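Try it before you buy it: the Skasell wrist kit

Our October demo table went to the Skasell, a retrofit kit from Hundine that adds a small wrist camera and a new control box to an arm you already own. Rania Aoun had it on her bench in Haderstead for a month and brought it along with her notes, and I came away wanting one pretty badly.

What sold me is how little you have to change. The kit bolts on with 7 screws, the cable follows the arm you have, and the software finds the camera by itself when you power up. Rania says her first install took 90 minutes, and a good part of that was hunting for a hex key. Her second went a lot faster. You can pause a job, nudge the arm by hand, and pick up again from the same step, and after years of starting over from home position I can't tell you how nice that is!
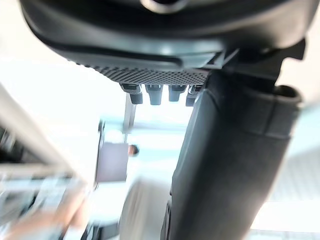
The part I keep thinking about is the playback. Every run is saved with the wrist view and the joint positions side by side, so when a pick goes wrong you can scroll back and look at the moment it went wrong. Rania had one bin job that failed every so often for no clear reason. She went through 66 saved runs over a weekend, found that the arm was coming in a hair too low after each tool change, and fixed it with one setting. She had been blaming the parts bin for months.

A few gripes, to be fair. The manual is thin (the section on calibration is a page and a half, and you'll want more), the fan in the control box is loud in a small room, and storage fills up faster than you'd think. Plan on a bigger drive if you run it all day. Battery backup for the box lasts up to 20 minutes, so save your work often.

The full kit is $1669, with the bracket sold separately for older arms. Kazlauskienė stocks both and will lend a bracket so you can check the fit first. Rania is happy to share her calibration notes, so find her at the next meetup or write to the newsletter address and we'll pass it on.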